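Nerneck Equipment Rental
Minutes of the Yard and Fleet Meeting, January

The meeting opened at 8:15 a.m. in the Plistirham yard office. Minutes of the December meeting were approved with one correction: the trencher listed as sold is on long-term hire at Ashby.

1. Compact excavators
Both 2-ton machines are due for their 500-hour service. The Plistirham shop will do the first one next week and the second when it comes back from hire. Track tension on the older unit is to be checked at the same time. The shop asked again that return sheets show the hour meter reading. Seven came in blank last month.

2. Quick couplers
Tindero couplers have been fitted to the mid-size machines at Plistirham. Operators report that the locking pin is stiff in the mornings. The dealer recommends a lighter grease below freezing. Agreed to try it through February before ordering more couplers for Ashby.

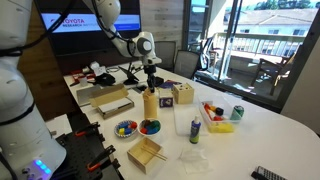

The old pin-on buckets will be kept until then. They are to be moved from the wash bay to the back fence and tagged by pin size.

3. Trailers
The tilt-deck trailer needs new ramp springs and two marker lights. It is not to go out until the work is signed off. Chains and binders should come back with the trailer they left on.

4. Ashby yard
Gravel for the loading area was quoted at 172 tons. The meeting thought this high and asked for a second quote. Customers are still parking across the wash bay entrance, and a sign has been ordered.

5. Other business
Winter diesel additive is low at both yards. Ashby to order for both.

The meeting closed at 9:05 a.m. Next meeting in February, at Ashby.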